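The Patient Hands of Cell 2

At the Bezerra refurbishing shop in Henton, old office computers arrive on pallets and leave again with tested memory. The part between is done by a robot arm with a black jointed gripper. When I visited in July, I did not come to see the robot work. I came to see how it is looked after, because this takes more of the day than visitors think.

The morning begins before 7 with the fingers. A technician wipes each one with a dry cloth, moves the joints by hand and feels for play. If a screw in the links has become loose, the memory module will sit at a small angle, and then it will not go into the slot. Two sets of fingers are kept for the cell. While one is working, the other lies on the bench with its screws already checked.

After the fingers comes the wrist camera. Its window collects dust from the computers, and dust is the main enemy here. The camera must find the slots between many other things, and a desktop case is a crowded place. There are cables, metal edges and cards in the way, and every model puts them somewhere else.

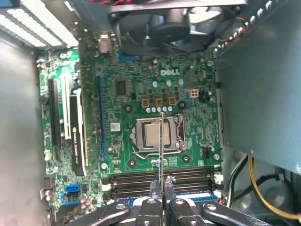
For each new model the team writes a page in a program called Flusano. The page says from which side the arm may come down, how far the fingers may open and where they must not touch. Writing one takes 12 tries on a scrap machine — sometimes more, if the power cables are stiff. There are now 104 pages, and the oldest ones are still in use.

The force setting is the part they change most often. The gripper has to hold a thin board by its faces without bending it, and the finger pads become smooth with time. Then the module slides a little. The quick answer is to squeeze harder, but the shop does not allow it. The pads are changed instead, and the zero position is taught again with a steel gauge from Plustano.

I watched this last job after lunch. The technician lowered the arm in slow mode, stopped, looked from the side with a lamp, and lowered it again. It took most of an hour. Then the guard door was closed, and the next pallet was already waiting beside it.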